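Plelia countertop arm kit, worth it?
Kitchen Bots > Kits and Reviews

gravelpup
Got my Plelia kit in April and put up to 6 hours a week into it since. Mounting was easy, the app is so-so, and the two-finger gripper is way better than the one on my old Jomholm! I've been running it on breakfast stuff, toast mostly.

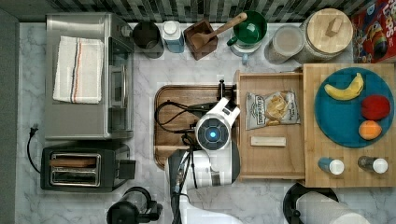
Does the kit come with the gripper?
The two-finger one is in the box, and the suction cup is sold separately.

mossyfork
Nice, but I'd still take the Jomholm. Plelia wants a subscription after 4 months and that bugs me (a lot).

gravelpup
Only for the cloud stuff! Local mode is free and I never leave it.

tinlid_8
Mossyfork has a point about the cables though. All those loops up by the joints, I'd be nervous with a mug and glass jars out on the counter. Paewai sells a sleeve for 8 bucks.

gravelpup
Ordered one, thanks. One more, fingers down over the cutting board, with the wooden toast standing in the slot: 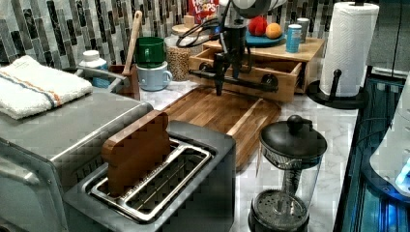 Re: Plelia vs. Dredham support

mossyfork
Dredham answered my email overnight. Plelia took 4 days, and then they sent me the manual I already had.

tinlid_8
Huh, mine came back the same afternoon. Did you use the web form or the app?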